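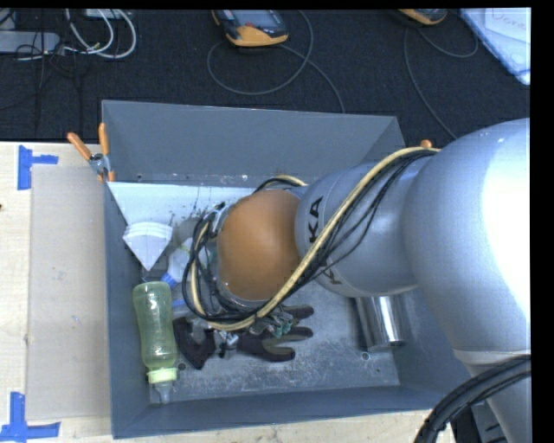 A robot arm reaching into a grey bin on a wooden tabletop.

Bunmont is a turn-based puzzle role-playing game by the studio Ollby, designed and written by Hermine Egger. It was released for home computers in August, with a handheld version following from Dretgate. The player guides Tsao, a young mapmaker, through 16 flooded towns whose streets shift after every battle. Fights take place on small grids, and a wonderfully flexible magic system lets any two of the 14 basic spells be joined together. The lively brass soundtrack is a particular delight, as is the hidden final town.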